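Rough idle and lean code after intake manifold swap, 2.0 turbo

Last updated: May

Kanokwan Rungrueang

Car is a 2.0 turbo four, manual, stock turbo, Reltent intake manifold fitted last month in place of the plastic factory one. Since the swap it idles rough when cold and sets a P0171 within 15 miles of clearing it. Long term fuel trim at idle sits at +23, drops to +4 at 2,500 rpm and stays there under cruise. No misfire codes. Boost is normal.

Already done: new manifold gasket, MAF cleaned, plugs gapped, all clamps retightened. Fuel pressure is in spec key-on and at idle. I sprayed carb cleaner along the gasket and got no change in idle. The injectors are the originals and were not out of the head for more than 40 minutes. I would like to narrow this down before I pull the manifold again, as the rear bolts are a two-hour job on this chassis.

Totwood

High trim at idle that falls off with rpm is unmetered air. A weak pump or dirty injectors would get worse with load, and yours gets better. So it is a vacuum leak somewhere after the MAF, and carb cleaner will miss it if it is on the underside of the runners.

Smoke test it. Plug the intake at the airbox side, feed smoke in through the brake booster line and keep the pressure low, 1 psi is plenty. Give it a few minutes to fill before you start looking. Check these in order:

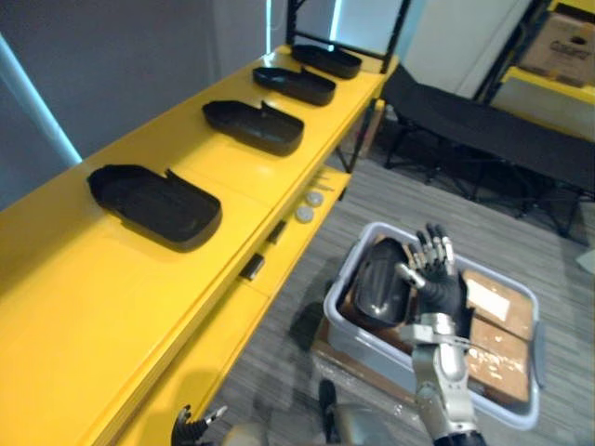 Injector lower O-rings first. The Reltent manifold has a slightly deeper injector bore than the factory part, and the factory O-rings seat on the chamfer and leak cold. They often seal up once the head is warm, which would fit your cold idle complaint. Then the PCV port on the back of the plenum. The Reltent comes with a threaded plug there and a barb fitting in the bag, and the plug needs sealant on the threads. Then the throttle body gasket, which is easy to pinch on the lower left corner.

If smoke shows nothing, pinch off the PCV hose with the engine idling and watch short term trim. A drop of 10 or more points your way means the valve is stuck open.

Torque on reassembly is 15 ft-lb for the manifold nuts, center outward, in two passes. Don't go to 30, the studs pull.

lusdale_523

had same code on mine, was the gas cap. try that first its free

Totwood

A loose cap sets an EVAP code on this engine, usually P0455. It won't move idle trim to +23.

Kanokwan Rungrueang

Smoke came out at injectors 2 and 3, cold only. Ordered the thicker lower O-rings from Saithong and fitted all four. Long term trim at idle is now +3 after two drive cycles and the code has not come back. PCV plug was dry as well, so I sealed it while I was in there.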